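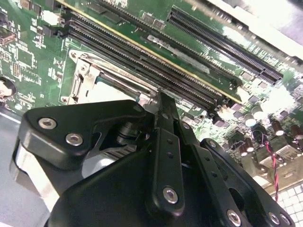 Workshop > Repairs > Old computers

Start Repairs Garden Recipes About me Write to me

Memory goes in last

My neighbour Lurdes Simões has kept her accounts on the same desktop computer for many years. When it began to switch itself off in the middle of her work, she asked if I could look at it before she bought a new one. I said yes too quickly, as I often do, and then I had the computer on my table for most of October 2025.

I should say that I am not a technician. I worked in an office in Sutbridge until I retired, and everything I know about computers I learned by opening them and by asking people more patient than me. So please read this as the notes of a person who likes to do things slowly, and correct me in the comments if I have written something wrong.

The first job was the dust. I had not seen so much of it since I cleaned behind the boiler. It was grey and soft, and it had made a kind of felt between the fins of the cooler, so the air could not pass. I carried the case outside to the step and used a soft paintbrush, always holding the fan still with one finger. It is said that a fan should not be allowed to spin freely when you blow air on it, and I follow this rule even with a brush.

After this the machine ran for longer, but it still stopped. It stopped after twenty minutes instead of five, and Lurdes thought this was already very good and wanted it back. I asked for one more week.

Taking the board out

I had never removed a motherboard completely before. Henrique Baptista, who repaired televisions when televisions were repaired, told me on the telephone to draw the board on paper first and write the colour of every cable next to its connector. My drawing was ugly but it saved me. The small cables for the front buttons are the worst part. They are thin, they all look the same when they hang together, and the letters printed on the board beside the pins are so small that I needed the magnifying glass I use for stamps.

I put the screws in an egg box, one hollow for the case, one for the board, one for the cooler and so on. I also wrote on the lid which hollow is which. I once had an egg box without writing on it and I do not want to live through this again.

When the board is out and lying flat on a table, I find it a beautiful thing. I know that this will sound strange to some readers. It reminds me of a town seen from a hill – long straight streets, then a crowded quarter where everything is small and close together, and a big square which must be the place of the town hall. That is the processor socket, of course, with its metal frame and its little lever. I left it closed. Henrique was very firm about this. The lever you open only when you have a good reason, and "I want to see" is not a good reason.

The memory slots

I began with the memory, because this is the part which a beginner can remove and put back without much danger. At each slot there is a latch. You press it outwards, and the module lifts a little, like a slice of bread in the toaster. If it does not lift, you have not pressed enough. Please do not pull it by the corners, it does not help.

The gold edge of a module should be clean and bright. On one of Lurdes's modules it was dull along half its length. I do not know if it was this that made the computer stop, or if it was only old and tired like the rest. I wiped it with a lint-free cloth and a very small amount of a contact cleaner called Provum, which smells of pears, and left it to dry during lunch. Some people use a pencil rubber for this. Henrique does not like rubbers near gold and I did not argue with him.

For the slots themselves I used only the brush, following the direction of the slot and never across it. The pins inside are very fine. If you look into the channel with a good lamp you can see them standing in their rows, and you understand immediately why a crumb or a cat hair can be a serious matter.

Putting a module back is the moment I like the least. There is a notch, so it can go in only one way, but it needs more force than feels polite. You press with both thumbs, the board bends a little and you think that you have broken it. Then the latch closes with a click. I put something soft and flat under the board while I did this, and I did it four times, because I wanted to try each module alone before I decided anything.

What I found

With the dull module in the machine, even after cleaning, it stopped. With the other one alone it worked through the evening and all the next morning. So I suppose that I had my answer, and I ordered a replacement from Curko, a small shop which sells used parts by post. The parcel took long to arrive, but the module was well packed and had the right number of contacts, and that was all I asked.

I also changed the old paste under the cooler when I had it off. It had become like dry plaster. This is a subject where everybody has a strong opinion about how much to use and in what shape, and I have no wish to open it again. I used a little. It was fine.

Then everything had to return to the case in the correct order. The board, the screws from the second hollow, the cables from my ugly drawing, the cooler, the big power plug, which was stiff. I keep the memory for the end, when the board is fixed and cannot slide away from my thumbs. At the first start there was no light at all, and I sat down for a minute before I noticed that the switch at the back was off.

Lurdes has it at home again now. She paid me with a quince cake and a jar of the quince paste too, and she has asked if I would look at her printer. I have told her I must think about it.

The old module is in the egg box, in the last hollow. I have not decided yet what to do with it.

4 comments Share 700 views

Older: Washing the kitchen blinds in April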